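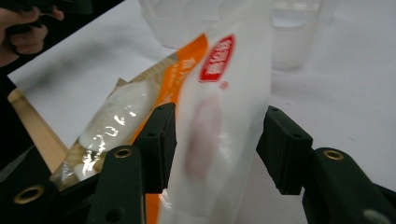 Nadiia Semeniuk asked me to come before ten, because after ten the kitchen belongs to the dough. I came at half past nine and she was already at the white table, with her sleeves up and her reading glasses in her hair.

The kitchen is the teaching kitchen of Brollico, on the second floor over a shop for sewing machines. She has taught steamed buns and flatbreads there for 4 years. What I wanted to speak about with her was not the dough. Several people who took her course told me that they came home and rearranged their dry goods, and that this was the part that stayed with them.

"It is a little insulting," she said. "They pay for buns and they remember the cupboard."

She keeps the small things for baking in bags, as they come from the store. I expected glass jars with labels, as one sees in magazines. She had jars in the first year. Then one morning a student took baking soda for baking powder, from a very pretty jar, and the whole group ate yellow buns which tasted of soap.

"After this I said, the bag stays. The bag already says what it is. Why do I need to write it again, with my bad handwriting?"

Much of what she uses comes from a Chinese grocery, and many of her students cannot read what is printed. I asked if this is not a problem. She said people learn a bag faster than they learn a word. The baking soda has an orange stripe with the big white characters on it, and next to it there is a photograph of something like a white bun on a board. By the second lesson they ask each other for "the orange one." She teaches them the characters also, 小苏打, and makes them say it, but she does not insist on the tones.

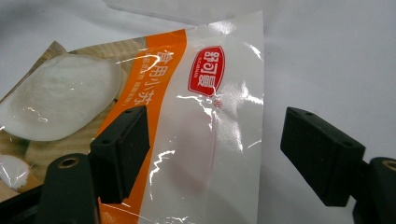

"With soda you must be strict," she continued. "Flour forgives you. If there is one spoon more of flour, you have a drier bun. One spoon more of soda and you throw it out."

For this reason the soda lies flat and by itself when she measures. She does not leave it standing among the other bags, where somebody in a hurry can take hold of it. A small digital scale is used for everything, also for quantities which other teachers give in spoons. She writes her recipes for 700 grams of flour and nothing else. If a student wants to make half, the student must do the arithmetic at home.

I asked her to tell me how she puts a cupboard in order from the beginning, in a house which is not hers. She does this sometimes for money, and more often for friends. Her cousin Bohdan Hrynyshyn was the first. He had moved into an apartment with a narrow pantry, and he called her in November because he could not find the salt.

"I took everything out and put it on the table. He wanted to stop me, he said we will never get it back inside. There were three open bags of rice. He lives alone."

She works in this order. Everything comes out. Open bags go to one side and closed bags to the other. From the open ones she joins what can be joined, but only if it is the same product with the same date, or close. Then she presses the air out, folds the top two times and puts a clip. Clips she buys by the box, the plain wooden ones for laundry. She does not like the special ones with a spring, which break in her hands.

After this come the bins. She uses plastic ones with frosted walls, and she has a clear opinion on it.

"If the bin is transparent like glass, you see all the mess, and you get nervous. If it is dark, you forget what you have. With the frosted one you see that something is there, some color, and you pull it out to look. It is enough."

Her colleague Svitlana Ostapchuk, who was washing bowls behind us, did not agree with this. In her home she has round metal tins which belonged to her mother, and she said that she has never forgotten what is in a tin. Nadiia answered that Svitlana has a good memory and should not give advice to normal people. They both laughed, and I had the impression that this conversation was not a new one.

We spoke then about the soft things in plastic, the ones which are eaten soon. She keeps them away from the powders. A powder can wait for months, and people get used to not looking in that place. If you put there something that spoils, you will not look at it either. In her own kitchen the things for this week are always on the level of the eyes, and she moves them herself every Sunday evening, while the radio is on.

I wanted to know about money. Students had told me that she is against buying in large quantities. She said this is true for a home and not true for the school. Last spring Brollico bought 3000 paper squares for putting under the buns, and they are still using them and are happy with it. But a family which bakes two times in a month does not need a big sack of flour.

"They buy the sack and then they must buy a container for the sack. Then the container does not go in the cupboard, so they look for a cupboard."

She spends very little on the containers. The bins were left by the previous tenant, and she only washed them. When I asked for a brand, to put it in the article, she turned one over, looked at the bottom without much interest, and put it back.
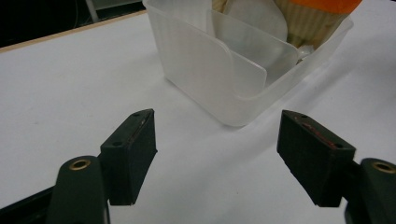
How full should a bin be?

"Up to where your hand can still go in between the bags without pushing. When you must push, you have two bins. I put the bags standing if they are firm, like books, and the label to the front. The thin ones I lay down on top, but one layer only, or the lower ones are never used."

She has now a folder with her notes, 122 pages, written by hand in Ukrainian. A former student, Liudmyla Nechyporuk, types them in the evenings, and asks by phone about every second word. Nadiia does not believe it will be a book. She would like to have it printed and bound with a spiral, so that it can lie open next to the scale.

Before I left, she gave me a bag of soda to take home and told me to write the date of opening on the back with a marker. I asked how long it keeps after that. She said to put a pinch in some hot water with vinegar, and if it makes a lot of foam it is still good for buns. If it foams only a little, I can use it for the sink.

At ten the first students were already on the stairs, and she was pulling down her glasses to read the scale.

*Interview: Raluca Toma, 19 Nov 2019. The next course in steamed buns at Brollico has places on weekday mornings. Bring an apron and a box with a lid.*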